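Voltar a fazer pão depois de muito tempo parada

Quem me lê há mais tempo sabe que eu passei quase o ano inteiro sem acender o forno para fazer pão. Foi a mudança, foi o trabalho, foi um pouco de preguiça também, confesso. Em outubro a minha vizinha Zixuan Zheng bateu à porta com um frasquinho de fermento natural, desses borbulhantes e com cheiro de maçã verde, e disse que eu não tinha mais desculpa. Dei ao fermento o nome de Bai (sim, eu dou nome aos fermentos, o anterior chamava-se Sandora) e desde então a minha rotina mudou toda.

Os primeiros pães saíram uns tijolos. O segundo, então, nem para torrada serviu! Eu estava com pressa e metia a massa no forno antes do tempo, toda contente, achando que o calor resolvia o resto. Quem me salvou foi o Dehua Kong, que teve padaria em Teltunthorpe durante anos e me escreveu um e-mail comprido, carinhoso, com a receita que ele fazia em casa: 900 gramas de farinha, água morna, sal e muita calma. Dessa massa eu tiro dois pães e ainda sobra um pedacinho para uma focaccia de frigideira.

A parte de que mais gosto é a modelagem, com a bancada enfarinhada e o rádio ligado baixinho. Massa de pão pede espaço, e o mármore, por ser fresquinho, ajuda muito nos dias de calor.
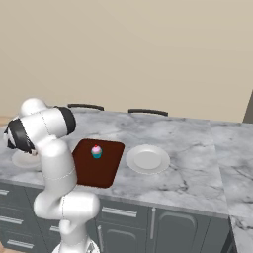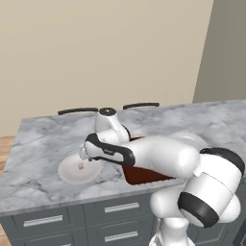
Quanto tempo a massa precisa descansar antes de ir ao forno?

Na minha cozinha, 6 horas depois da última dobra, coberta com um pano úmido. Se o dia estiver muito frio, deixo mais um pouco e vou espiando: quando aperto com o dedo e a marca volta devagarinho, está na hora.

Depois vem a parte difícil, que é esperar o pão esfriar. O Dehua recomenda 90 minutos antes de cortar. Eu aguento uns dias sim, outros não, e o meu marido não aguenta nunca. Com manteiga e um fio de mel, o primeiro pedaço some ainda morno.

Na próxima semana quero tentar com farinha de centeio, e se der certo trago a receita. Quem tiver dicas, deixe nos comentários, que eu leio tudo!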